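양팔 조작 소프트웨어 5주차 강의 노트
행동 청크 실행기와 인식 모듈의 시간 정합

5.1 이번 주 범위

지난주까지는 단일 팔의 궤적 추종만 다루었다. 이번 주에는 두 팔이 하나의 작업대를 공유할 때 제어 루프, 인식 노드, 계획기가 서로 다른 주기로 동작하면서 생기는 문제를 다룬다. 실습 코드는 Forau 저장소의 week5 브랜치를 사용한다. 스케줄러는 Plavorari, 충돌 검사는 Henik 라이브러리에 들어 있다. 4주차 과제에서 좌표계 변환을 직접 구현한 경우에도 이번 실습에서는 저장소의 변환 모듈로 교체한다.

5.2 계층 구조

제어 계층은 1,000 Hz로 고정되어 있으며 관절 목표값만 받는다. 인식 계층은 카메라 영상이 들어올 때마다 비동기로 갱신되고, 계획 계층은 인식 결과가 유효할 때에만 호출된다. 세 계층은 공유 메모리의 링 버퍼로 연결되며 모든 메시지에는 단조 시계 기준의 타임스탬프가 붙는다. 벽시계 시간은 로그에만 기록하고 보간이나 외삽에는 쓰지 않는다.

계획 계층의 출력은 행동 청크이다. 청크 하나는 양팔의 말단 자세와 그리퍼 개폐량을 시간 순으로 담은 배열이고, 실행기는 이를 제어 주기에 맞추어 보간한다. 자세의 회전 성분은 쿼터니언으로 저장하고 구면 선형 보간을 적용한다. 인접한 두 쿼터니언의 내적이 음수이면 한쪽의 부호를 뒤집은 뒤 보간해야 한다. 이 처리가 빠지면 손목이 먼 쪽으로 회전한다.

5.3 예제 작업: 글자 타일 배열

예제 작업은 소문자가 인쇄된 사각 타일을 좁고 긴 나무 홀더에 순서대로 놓는 것이다. 목표 문자열이 주어지면 계획기는 각 글자에 타일을 하나씩 할당하고 팔을 배정한다.

인식 노드의 출력은 (글자, 색, 평면 위치, 회전각, 신뢰도)의 목록이다. 글자만으로는 타일을 유일하게 지정할 수 없다. 아래 장면에서 o 타일은 홀더 안에 파란색, 작업대 오른쪽에 빨간색이 있으므로 추적기의 식별자는 글자와 색, 직전 위치를 함께 사용하여 유지한다. 파란 o 타일 옆의 빨간 타일은 왼쪽 그리퍼 손가락에 가려 모서리만 보인다. 이런 검출은 글자 필드를 unknown으로 두고 점유 정보로만 사용한다.

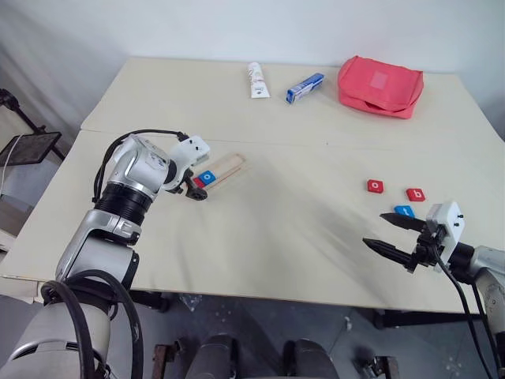 5.4 가림 처리와 신뢰도 갱신

가려진 물체의 상태를 즉시 삭제하면 계획기는 그 칸을 빈 칸으로 판단하여 다른 타일을 겹쳐 놓는다. 따라서 그리퍼의 투영 영역과 겹치는 물체는 삭제 대상에서 제외하고, 위치 공분산만 시간에 따라 증가시킨다. 투영 영역은 관절 각도와 카메라 외부 파라미터로 계산하며, 케이블은 모델에 없으므로 팔 링크의 마스크를 여유 있게 팽창시킨다.

목표 문자열에 속하지 않는 물체는 일반 장애물로 등록한다. 분류에 실패하더라도 깊이 정보가 있으면 볼록 껍질을 만들어 Henik에 넘긴다.

5.5 팔 배정과 공유 영역 잠금

홀더 주변은 두 팔이 모두 접근하는 공유 영역이다. Plavorari는 이 영역에 잠금을 하나 두며, 잠금을 얻은 팔만 말단을 영역 안으로 넣을 수 있다. 배정 비용은 다음과 같이 계산한다.

비용 = 이동 거리 + a × 손목 회전량 + b × 예상 대기 시간

대기 중인 팔은 영역 경계 밖의 후퇴 자세를 유지한다. 잠금 해제는 그리퍼 개방 명령 시점이 아니라 말단이 경계를 벗어난 것이 관절 값으로 확인된 시점에 수행한다.

5.6 청크 교체

새 청크가 도착했을 때 기존 청크를 바로 버리면 속도가 불연속이 된다. 실행기는 새 청크의 타임스탬프를 현재 시각에 맞추어 이미 지나간 항목을 건너뛰고, 겹치는 구간에서 두 청크를 선형 가중으로 혼합한다. 그리퍼 개폐량은 혼합하지 않고 새 청크의 값을 사용한다. 추론 지연이 청크 길이를 초과하면 마지막 목표 자세에서 감속 정지한다.

5.7 실습

(1) Plavorari의 잠금 해제 조건을 명령 기준에서 관절 값 기준으로 수정한다.
(2) 가림 마스크의 팽창 반경을 바꾸어 가며 추적 식별자의 교체 횟수를 기록한다.
(3) 인식 메시지에 인위적 지연을 넣고, 청크 혼합을 켠 경우와 끈 경우의 관절 속도 로그를 비교한다.

로그 재생에는 Mishra를 사용한다. 재생 배속은 2까지 허용되며, 그 이상에서는 링 버퍼의 항목이 누락될 수 있다. 보고서에는 그래프와 함께 사용한 설정 파일을 첨부한다.

5.8 다음 주 예고

접촉 감지와 임피던스 제어. 4장의 야코비안 유도를 복습해 올 것.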